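Sreekumar Annamalai learned to repair accordions when he was already 45 years old. Before this he sold insurance in Adgate, and he says he does not miss it.

"I bought one broken instrument in December, only to have something for my hands," he told me when we met in his workshop in Cekgate. "I opened it and I was afraid. There were 332 small parts on my kitchen table and I had no plan how to put them back."

He needed the whole winter for that first one. Today he takes in instruments from the region, mostly old ones which stood for years in a closet. The wax gets hard, he explained, and then the reeds move and the sound becomes thin. He melts new wax himself, from beeswax and a little rosin, and he does not like to be disturbed during this work.

I asked if young people still bring accordions to him. "More than before," he said. "They get it from the grandfather and they want to play their own music. One girl from Mamero plays only film songs – very fast, I cannot follow her."
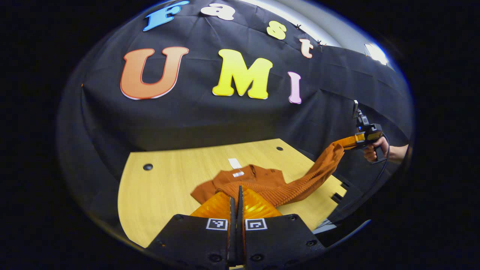
A full tuning costs 359 dollars, and he knows that for some families it is much money. For them he first repairs only the notes that are really bad. "The rest can wait one year. An accordion is patient."

His oldest piece at the moment is 60 years old and belongs to a dance band called Krishnan. The bellows must be made new, and he is still looking for the right leather.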